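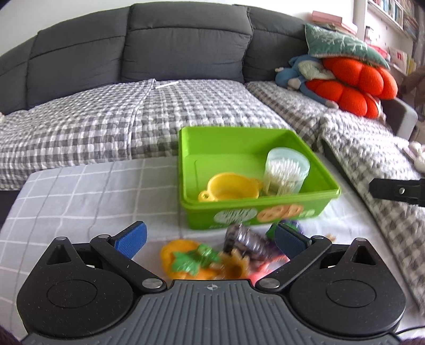

Sorting toys into a green box, and what 2351 demos taught my policy

I've been putting off this write-up since February, mostly because I kept thinking one more training run would make the plots prettier. It didn't, so let's go!

Quick background for anyone new. My side project is called Zastine, and the whole idea is to teach a two-finger gripper to tidy up small stuff at home by copying me. I hold the gripper in my hand, I do the task, and the wrist camera plus the finger width get logged. Later the same fingers go on an arm and a policy tries to do what I did. Plenty of people work this way now, so the data collection itself is old news. What I wanted to know was a lot narrower: does it matter how messy the demos are?

My first dataset was very tidy. Plain table, one toy at a time, box always in the same spot. The policy trained on it looked great on the table and then fell apart the second I moved anything (it once spent a full minute closing its fingers on a printed carrot on a placemat). So for the second set I went soft and cluttered – patterned fabric, pillows, a box at odd angles, toys touching other toys. I ended up with 2351 clips, and I threw out any where I fumbled the grasp more than 3 times.

Both sets went through the same training code, a little diffusion policy I named Sotier. Same number of steps, same learning rate, same everything. Then I tested each one in a room it had never been trained in, with the box turned a different way every time.

The tidy policy finished 6 percent of the trials. The messy one finished 73 percent. I ran the whole thing again because I didn't believe it, and got the same ranking with slightly uglier numbers that I'll put in the repo.

Rubbery things are still my weak spot. With a stiff toy, the finger width tells you a lot about whether you've got it. A squishy one just keeps giving, so the width signal drifts and the policy gets nervous and regrasps. I'm trying a fix called Ellow that looks at how fast the fingers are closing along with where they are, and it helps a bit on thin, bendy parts. 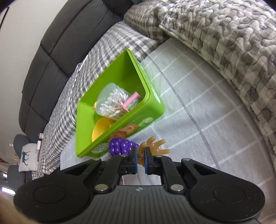 Rubber hand held at the wrist, grapes and green tin right behind it.

Checked cloth turned out to be really useful too. The grid lines seem to give the model something to judge distance by, and when I blurred them out in the training images the grasps started landing short. I'd love to hear if anybody else has seen this!

Next up is Woo, my depth-free height estimator, which is half written and currently thinks every pillow is a cliff. I'll post the training configs once I've cleaned out all my embarrassing comments.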